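Setting Up Your Sukosetti Counter Shelf
Section 5: Loading the shelf and using the fruit basket
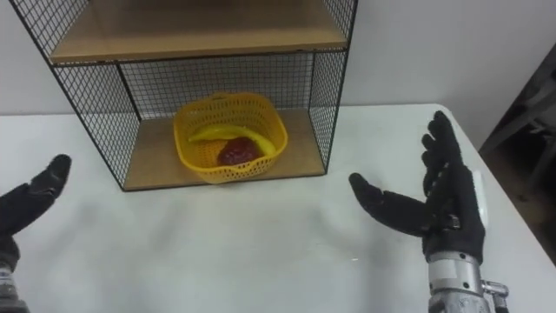 Before you start

If you've followed me through Section 4, your shelf is standing on its own four feet and all the mesh panels are clipped in. Good! The hard part is over. I wrote this section after living with the shelf on my own kitchen counter for a whole summer, so it's a mix of the proper instructions and the stuff I worked out by getting it wrong first.

You'll need the assembled shelf, the perforated basket (mine's the yellow one, and I'm so glad I didn't go for gray), a dry cloth, and whatever fruit you've got around. No tools for this part. You can put the hex key back in the drawer.

Loading the lower shelf

1. Pick the spot. You want a flat table or counter with the open front facing you. The side and back mesh lets air through, so don't shove the whole thing up tight against a tiled wall that gets splashed. Leave a gap you can get your fingers into.

2. Press down on both front corners of the lower board. If it rocks, one of the feet isn't threaded in evenly. Go back to Section 4, step 6, and give the short foot a turn or two. I skipped this the first time and the shelf ticked against the counter every time the dishwasher ran.

3. Wipe both boards with a dry cloth. There's usually a bit of sawdust left along the front lip from the factory.

4. Set the empty basket on the lower board and slide it toward the middle. It doesn't lock into anything. You should be able to pull it straight out without the rim catching on the side mesh, so try that a couple of times before you put anything in it.

Note: If you ordered the deep Flillodon basket instead, it's a tighter fit under the top board. Tip the front down a little as you slide it in.

5. Put the fruit in. I keep it to a few pieces at a time, because a heaped basket means the stuff underneath gets forgotten (ask me about the September pears). Long things like a banana go in first, lying across the basket, and then round things like apples can sit in front or lean on top a bit.

6. Check that nothing sticks up far enough to scrape the upper board when you pull the basket out. Stems are the usual culprit.

Caution: Please don't use the basket for hot jars or pans. It's plastic, and it will warp.

A word about bananas and apples

Flora Chisholm, who tests all our kitchen pieces at home, wrote me a very firm note about this and she's right. Apples give off a gas that makes bananas ripen faster. If you eat your fruit quickly, or you've bought bananas that are still green, keep them together and enjoy the head start. If you want your bananas to last the week, give the apples their own bowl somewhere else. I still put mine together. I like them spotty!

Loading the upper shelf

7. The top board is happiest with light, wide things: a stack of napkins, a bread bag, a couple of cookbooks lying flat. Put the heavier one toward the back.

8. Don't hang mugs or hooks off the front edge of the top board. The Clolstead hook set is made for the side mesh, and that's where it should go, over a horizontal rod and pushed down until it sits snug.

Caution: Never lift the shelf by the top board while it's loaded. Empty it, then pick it up by the lower part of the frame with one hand on each side.

Keeping it clean

The basket comes out and washes in warm soapy water. Those little holes do collect crumbs and bits of apple sticker, and an old toothbrush gets them out in no time. Let it dry all the way before it goes back, or you'll get a damp rectangle on the wood.

For the boards, use a cloth that's barely damp and dry them right after. If a sticky spot won't budge, lay the damp cloth over it for 30 seconds and try again. I wouldn't use scouring pads on the wood or on the black rods, since they'll scratch both.

Dust settles on the mesh behind the basket more than you'd expect. I run a dry paintbrush down the squares every few weeks, usually while I'm waiting for the kettle.

If you're adding a second unit beside this one, go on to Section 6, where I'll show you how the Cortés side clips go on.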